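# Em defesa da roupa dobrada em cima da cama

Há quem dobre roupa na mesa da sala, há quem dobre de pé, encostado à máquina, e há quem a enfie na gaveta tal como saiu do estendal. Eu sou da cama. Sou tão da cama que, quando mudei para o apartamento onde vivo agora, escolhi o quarto maior só para poder dar a volta ao colchão com os braços cheios de roupa, e nunca me arrependi!

Acho que a cama é a melhor bancada de uma casa. É larga, é macia, fica à altura certa para quem se senta na beira e não se importa nada que lhe atirem umas calças para cima. E obriga a acabar. Uma pilha de roupa em cima de uma cadeira pode lá ficar até janeiro; em cima da cama tem prazo, porque à noite alguém vai querer deitar-se. 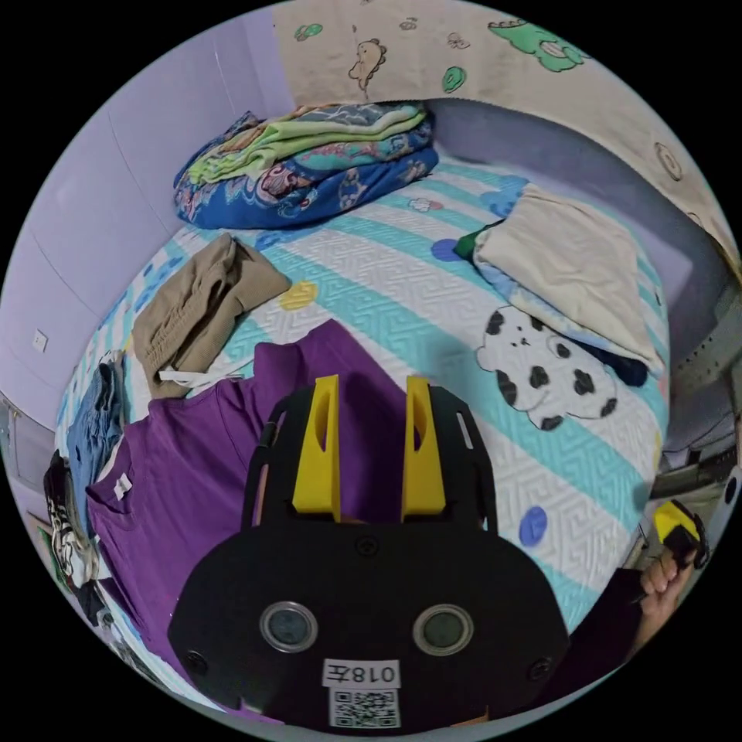

**Chia-jung Mok**
*Cronista da secção Casa*

A única regra que sigo à risca é fazer a cama primeiro. Sei que parece trabalho a dobrar (a minha irmã goza comigo por isso desde sempre), mas uma t-shirt precisa de um chão liso. Estende-se, alisa-se com a palma da mão, procura-se a gola, e só depois se decide para que lado vai cada manga. Uma t-shirt roxa aberta sobre uma coberta às riscas é coisa que me dá verdadeira alegria, e gosto de a deixar assim um bocadinho antes de a dobrar.

As calças de ganga são o contrário. Dobram-se quase sozinhas, ficam onde as pomos e ainda servem de peso para o resto. Começo muitas vezes por elas, precisamente porque dão ânimo: duas dobras e já há uma coisa feita. As calças com cordão pedem mais paciência. O cordão escapa-se sempre, fica pendurado de fora como se quisesse ir passear, e durante anos tentei metê-lo para dentro com todo o cuidado. Desisti. Um cordão de fora não estraga pilha nenhuma.

Tive a minha fase dos acessórios, confesso. Comprei uma tábua de dobrar da Grolum, daquelas com abas, e usei-a 19 vezes (contei, porque queria provar a mim própria que valia o dinheiro). As camisolas saíam todas iguais, perfeitas, e eu aborrecia-me de morte. Hoje a tábua vive atrás do roupeiro. Prefiro as dobras da minha mãe, um pouco tortas, em que se reconhece a mão de quem as fez.

E depois há as mantas! Defendo que se deixem à vista, dobradas na cabeceira, e não fechadas numa caixa em cima do armário. Uma pilha com verdes e azuis claros por cima e um azul forte, florido, por baixo faz mais por um quarto do que qualquer quadro. Já ouvi o argumento do pó e não me convence - as mantas lavam-se, e quem as tem à mão usa-as mais.

Também tenho opiniões sobre cobertas, claro. Durante muito tempo só se via branco e cinzento nas lojas, e o branco liso é bonito durante uma tarde. Para quem trabalha em cima da cama, um padrão é uma companhia. As riscas ajudam a alinhar uma manga, os desenhos dão aos olhos um sítio onde pousar enquanto as mãos fazem o resto, e uma meia esquecida, curiosamente, nota-se à mesma.

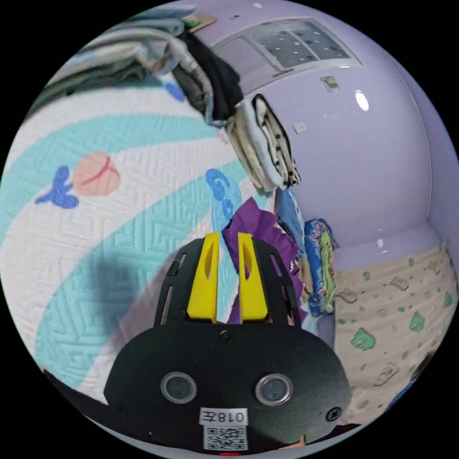
*Riscas verde-água sobre branco, com um fruto cor de pêssego estampado na coberta.*

Uma leitora escreveu-me a dizer que dobrar roupa é tempo perdido e que, em 60 minutos, prefere ler um bom capítulo. Percebo-a perfeitamente, e eu também gosto de ler. Mas nunca li com as mãos ocupadas em algodão lavado, com a janela entreaberta e a rádio baixinha, e é dessa hora que sinto falta quando passo uma semana fora. Em viagem chego a dobrar as toalhas do hotel.

Por isso, façam a cama, despejem o cesto e comecem pelas calças de ganga. As meias podem ficar para o fim, que é onde eu as deixo sempre.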